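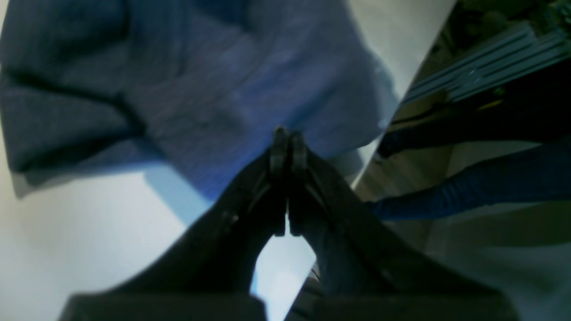
Lorraine Grimshaw wrote in to ask why her gripper keeps coming up with nothing when she sends it after a shirt, even though it picks up a sponge every single time. Cloth is a different animal, Lorraine, and I went through the same misery for most of December!

## Start with the fingertips

Close the fingers all the way and look at where the tips meet. If they touch lower down first, you'll never pinch a thin knit, so loosen the finger screws, square things up and tighten again. Then set these in your config (ours is the Sketum build, but yours should have something close):

- closing speed: 100
- grip force: 200
- pause after closing: 3 seconds

## Then bring in the second arm

One arm can lift a shirt, but it can't flatten one, so I'd get both of them holding before you try any folding.

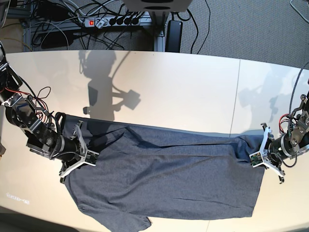

Pull outward in small steps, and stop as soon as the top edge stops sagging (a little puckering by the fingers is fine, and I've quit fussing over it). Bevan Trevaskis likes to pull harder than I do, and he has the stretched collars to show for it. Keep your cables slack through the whole move, wrists included, and save the pose under a name you'll recognize next week. Mine is called "mudgway2", and I still have to look it up.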